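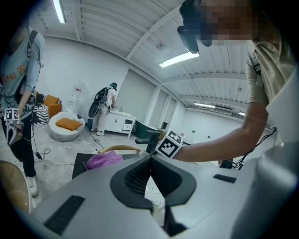
*Beige, short sleeves.*

**Beige T-shirts and laundry: how do you keep the color?**

**teodor_f** wrote:

Good evening to all. I have a question about beige clothes, and I hope it is the correct section.

In April I bought five T-shirts in beige, the Drarow basic model, color number 928. The label says 100% cotton. After several washes, two of them have become a little pink and one has become a little gray. The other two are still fine, and I can not understand the difference, because I wash all of them with the light colors.

I use a powder for whites, warm water, and the normal program. We live in Distville, where the water is quite hard. Should I change the powder, the temperature, or both?

Thank you in advance.
Teodor Furtună

---

**muko** wrote:

It is the powder. Powder for whites usually has bleach and optical brighteners in it. On white cotton this is good. On beige it takes the warm tone away and the shirt looks gray or pink, depending on the dye. Buy a liquid for colors and wash cold.

---

**ironing_sunday** wrote:

I do not agree that it is only the powder. Pink is very often from another garment. Teodor, do you have something red or burgundy in the same basket? Even a sock is enough. I had a kitchen towel with one thin red line, and it ruined a full load of cream pillowcases.

---

**teodor_f** wrote:

There is nothing red, I have checked. But my wife has a pajama in old rose, and it goes with the light colors. I did not think of it as a strong color.

---

**ironing_sunday** wrote:

There is your pink :) Wash it alone with a white cloth and look at the cloth after.

---

**muko** wrote:

The pajama can explain the two pink ones, if they were in the same load with it. It does not explain the gray one. I still say brighteners.

---

**vlad_k** wrote:

Hard water can also make cotton look gray. I lived in Distville for eight years and all my light things became dull, with any detergent. What helped me was to put fewer clothes in the drum and to add one more rinse. Please do not put more powder, as my mother did. It stays in the fabric. 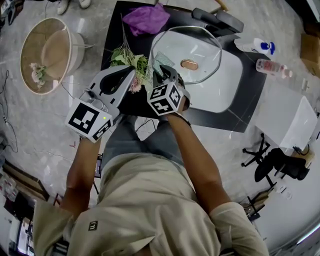 *Beige with gray trousers and pale pink flowers (artificial).*

About the combination, if somebody is interested: I think beige goes best with gray, and a small fault in the color is seen less than next to white. With white trousers every beige shirt looks dirty, also a new one.

---

**muko** wrote:

With white trousers beige looks very elegant in my opinion. We have different eyes.

The extra rinse I support.

---

**teodor_f** wrote:

Thank you, this is very useful. I washed the pajama alone with an old white handkerchief, and the handkerchief is now pink in one corner. So ironing_sunday was right about this.

I have bought a liquid for colors and I will wash the gray one cold, with the additional rinse. One more question: is it possible to bring back the pink ones, or should I keep them for the garden?

---

**ironing_sunday** wrote:

Did you put them in the dryer? If not, wash them again soon with a color run remover. Read the package first, there is one type for whites and one type for colors, and you need the second. Try it on the inside of the hem.

---

**teodor_f** wrote:

No dryer, we have only a line on the balcony. I will look for the second type tomorrow and write here when they are dry.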